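Kushnir two-arm kit, after 20 sessions in our shared workshop

Fredy Zapata talked me into the Kushnir build, and I'm glad he did – mostly! Bolting it together was easy enough, but cable routing is a pain and the manual skips half the colours. I'd set myself a fiddly test job: the jewellery box.

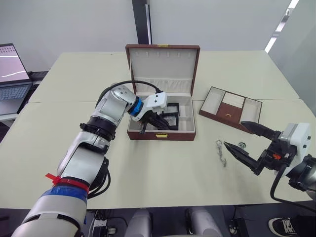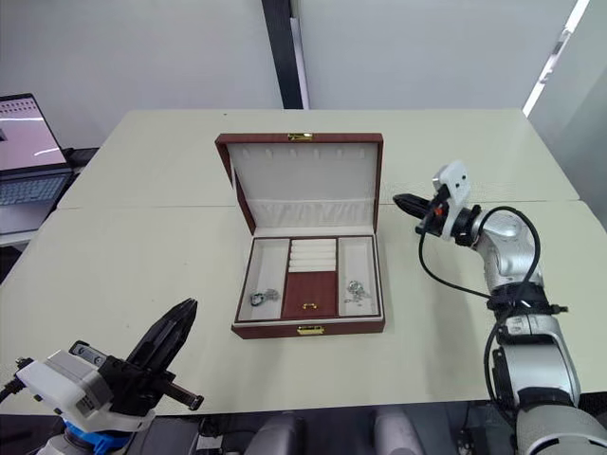
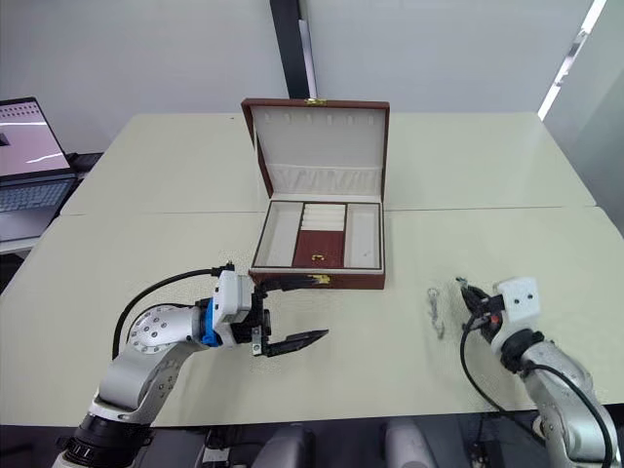 Both arms and the jewellery box, lid up, on the two tables pushed together.

The pointed fingers are my favourite bit (way nicer than the stubby Nakport ones I had before). Fine chain is still a headache, and I'd budget a good 11 hours for calibration. Would I buy it again? Yep, but I'd order longer cable ties and a spare set of fingers with it.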